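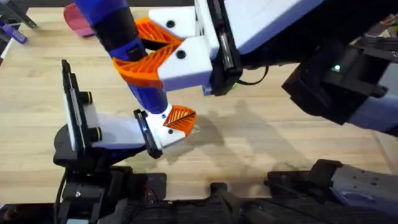
Störung am Zweiarm-Arbeitsplatz: Ursache gefunden, Änderungen ab sofort gültig
2. April 2020

Der Zweiarm-Arbeitsplatz im Projekt Rirkus läuft wieder, vorerst mit verminderter Geschwindigkeit. Im Januar hatten sich die beiden Arme während eines Dauerlaufs berührt. Verletzt wurde niemand. Beschädigt wurden ein orangefarbener Fingereinsatz und die Halterung eines Kabels am rechten Arm, beides ist ersetzt.

Geplant waren 2.000 Greifzyklen ohne Eingriff. Bei Zyklus 1.264 fuhr der rechte Arm zur Ablageposition, während der linke noch mit geöffnetem Greifer über der Tischmitte stand. Die Kollisionsüberwachung hätte den rechten Arm vorher anhalten müssen. Sie meldete den Kontakt erst, als der Motorstrom schon über dem Grenzwert lag. Der Arm schob noch kurz nach und blieb dann mit Fehler stehen.

Zunächst hatten wir den Encoder im Handgelenk in Verdacht. Er wurde getauscht, der Fehler trat im Versuch trotzdem wieder auf. Die Auswertung der Protokolle zeigte schließlich, dass die Positionsdaten des linken Armes mit bis zu 203 Millisekunden Verzögerung bei der Überwachung ankamen. Die Steuerung von Miltus rechnete in dieser Zeit mit einer veralteten Stellung weiter und gab die Bahn frei. Auslöser war ein Update der Schnittstelle von Brarklow, das die Nachrichten in eine gemeinsame Warteschlange legt. Bei kurzen Läufen fällt das nicht auf. Nach mehreren Stunden wird die Schlange länger, und die Verzögerung wächst.
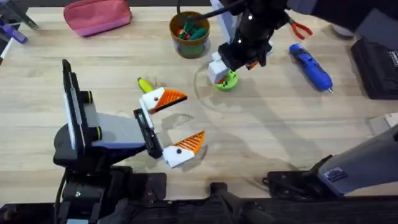

Seit der Reparatur wird wieder mit kleinen Teilen auf dem Tisch gearbeitet. Die alte Version der Schnittstelle ist aufgespielt, und die Überwachung verwirft Positionsdaten, die zu alt sind. In diesem Fall halten beide Arme an. Das kommt derzeit häufiger vor, als uns lieb ist, meistens beim Start der Aufzeichnung. Bitte solche Stopps nicht einfach quittieren, sondern mit Uhrzeit ins Störungsbuch eintragen.

Für alle, die am Arbeitsplatz zu tun haben, gilt bis auf Weiteres:

Die Geschwindigkeit bleibt auf der Stufe »Einrichten«. Der Schlüssel für den Automatikbetrieb liegt in der Werkstattleitung.

In den Bereich zwischen den Armen wird nur bei abgeschalteten Antrieben gegriffen. Ein Programmstopp reicht dafür nicht, die Motoren stehen dann weiter unter Spannung.

Werkzeug, das nicht zum Versuch gehört, kommt vor dem Start vom Tisch. Die Überwachung kennt die beiden Arme und die Tischfläche, aber keine Zangen, Stifte oder Schrauber.

Nach jedem Wechsel der Fingereinsätze ist der Referenzlauf zu wiederholen. Beim beschädigten Greifer war das zuletzt nicht eingetragen. Mit dem Zusammenstoß hat das nach jetzigem Stand nichts zu tun, die Lücke soll trotzdem geschlossen werden.

Watkins liefert die Ersatzeinsätze derzeit mit längerer Frist. Im Lager liegt noch ein Satz, der für den rechten Arm zurückgelegt ist. Wer Risse an den Rippen bemerkt, meldet das bitte sofort und fährt mit dem betroffenen Greifer nicht weiter.

Der Dauerlauf über 2.000 Zyklen wird wiederholt, sobald Brarklow eine korrigierte Schnittstelle bereitstellt. Einen Termin haben wir noch nicht. Das Protokoll der Störung kann in der Werkstatt eingesehen werden.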